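Newsroom > Press Releases > Libraries and Reading
Search news and events Enter keyword Go

Rollen Brings Surprise Book Parcels to Readers Across the Triston Valley

TRASTBERG — The Fleury Library is opening its book-by-mail service to every household in the Triston Valley this April, and we could not be happier about it. The service is called Rollen. Readers tell us a little about what they like, a librarian picks the books, and a wrapped parcel arrives in the mail with a return label tucked inside.
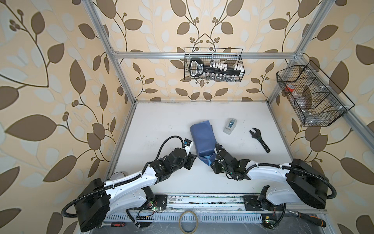
Page last updated: Friday, 4:15 p.m.

Rollen began as a winter trial for readers on the upper valley roads, where the bus stops running early and a trip to the library can eat up most of a day. We had room for 100 households and expected to spend weeks filling the list. It was full before the second newsletter went out! Thanks to a larger mailing budget, we now have room for 500.

"I've worked in libraries my whole life and I have never had mail like this," said Asmaa Ghoneim, head of reader services at the Fleury Library. "People write back on the request cards, on the envelopes, on the backs of recipes. One reader asked for a sea story with no storms in it, and we spent a very happy afternoon looking."

Each parcel holds two or three books. Readers can ask for large print, children's titles, cookbooks, poetry, mysteries, or books in another language, and they can also leave the card blank and let us choose (our favorite kind of card, if we're allowed to have one). Audiobooks on disc can go in the same parcel. Loans run for six weeks from the mailing date, and there are no late fees. 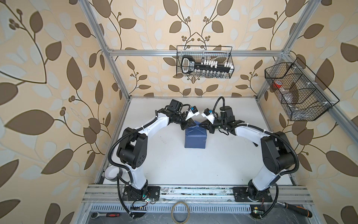
Do I need a library card to sign up?
Any valley resident can join with just a name and a mailing address, and we will set up a card for you and send it along with your first parcel.

The spring opening also brings 140 new titles to the Rollen shelves, chosen almost entirely from reader requests. Gardening came out on top, followed closely by family sagas and true stories of long walks. The large-print collection is growing too, with about 100 more books on the way over the summer. They will be listed in the printed catalog as they arrive, and the catalog is free to pick up at the front desk or to receive by mail.

Families and neighbors are welcome to share a subscription. Schools and care homes that would like a regular group parcel should call first so that we can talk through sizes and reading levels. 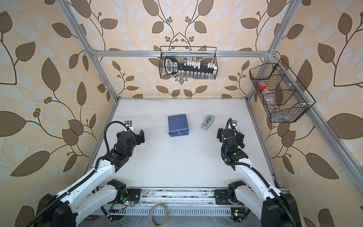 A box wrapped in blue paper and a tape dispenser on a white tabletop.

Sign-up cards are available at the Fleury Library front desk, at the Trastberg post office, and on the bookmobile. You can also register by phone during opening hours. Parcels for new members go out every Friday, and cards received by noon the day before will make that week's mailing.

Media contact: Asmaa Ghoneim, Reader Services, Fleury Library, Trastberg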